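Getting tomato sauce stains off plates?

Zuweira Korletey
Hi all, my pasta sauce leaves an orange tinge on my lighter plates, even after a good wash. Any tips before I give up and buy new ones?
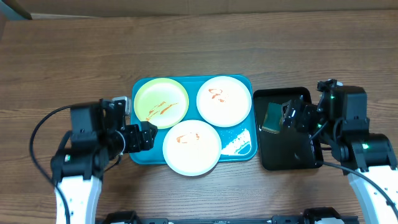

Saucy plates on the teal tray

Lemlem Shiferaw, 28/08/2024
Cold rinse first, then a paste of bicarb and a drop of water! I leave mine on for 28 minutes (my timer's stuck there) and rub with a soft cloth. Works on my old Gindska bowls too.

Asger Oddsson
just put them in the dishwasher?

Johanna Steiner
What Lemlem said, and don't let them sit overnight.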